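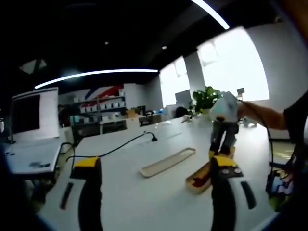
Treasa Hegarty told me after the last run-through that I talk too much about the machine and not enough about who stands next to it. Fair. So, people first, cycle times at the end if we get there.

Slide 2. Kondard before – 28 on the small goods line, all hand sorting. Pick up, turn over, into a tray. Same wrist, all shift. Say that slowly.

Now – 18 sorting, rest moved to setup, checks, teaching the arms. Moved, no layoffs. Someone WILL ask about pay. Answer: teaching grade is one step up, took until March to get it agreed. Dont dodge.

What changed, in no order:
– breaks. Used to be whole line stops together. Now staggered, people miss eachother. Biggest complaint in the survey, by far
– talk. Quieter work, less of it shared
– odd shapes, soft stuff, anything floppy still goes to a person. Plundance wanted that gone in year one. Didn't happen
– training was 12 days on paper, almost 21 for the older staff. Plan for it

Bernd Weidemann quote: "I used to know if I'd had a good day. Now I have to look it up." Pause after. Do not explain it.

Skip Ratier slide if under five min left.

Close on the break rota, ask how other sites handle it. Then questions – repeat them into the mic!!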